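Farkas gets her hearing on the Merow contract, and it got loud

I've sat through plenty of oversight hearings in the Brurngate statehouse, and most of them I couldn't tell apart by the weekend. Tuesday's I'll remember! Public Works Director Béla Bozsik finally showed up to talk about the Merow contract, the one lawmakers have been asking him about since May, and he left a lot of people in the room unhappy (me included, and I'd had my coffee).

Quick catch-up if you haven't been following. The state hired Merow to fix up public buildings in Beten, the price went up, and an outside review was ordered to find out why. That review, everybody calls it the Tóth report, runs 102 pages. The version lawmakers got has 74. The other pages are sitting in Bozsik's office, and he says they'll stay there until his lawyers are done with them.

Rep. Boglárka Farkas, who chairs the oversight panel, was not having it. "You summarized a report for us and then kept the parts we'd need to check your summary," she told him, maybe two minutes in. Bozsik said the missing pages name employees who were never accused of anything, and that he won't put them in the newspaper. Farkas said she'd asked for them to go to the panel, behind closed doors, and that a newspaper had nothing to do with it. They went back and forth on that one for a good long while.

It wasn't all one-sided, I should say. A couple of members from the director's own party thanked him for coming and asked softer stuff, mostly about when the Beten work wraps up. He seemed a lot happier answering those. But even they wanted to know why the panel's letters went unanswered all summer, and his reply (there was "a backlog") got an actual groan from the back rows.

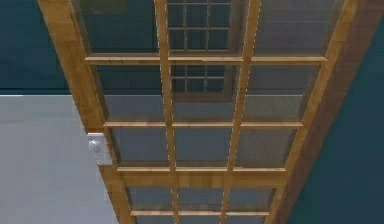
What happens next

Farkas gave Bozsik 30 days to hand over the full report. If he doesn't, she says she'll ask the panel to vote on a subpoena, and from the hallway chatter afterward I'd guess she has the votes, though it could be close. Bozsik told reporters he'd "keep talking" with the panel, then took the stairs before I could get a follow-up in.

Merow didn't send anyone. The company put out a short statement, dated 21st October, saying it has cooperated with the review and stands by its work.

The panel meets again next month, and public comment is open to anyone who signs up at the door. Speakers get three minutes each, and the list closes after 20 names, so go early if you've got something to say. I'll be there with my notebook and a better seat cushion.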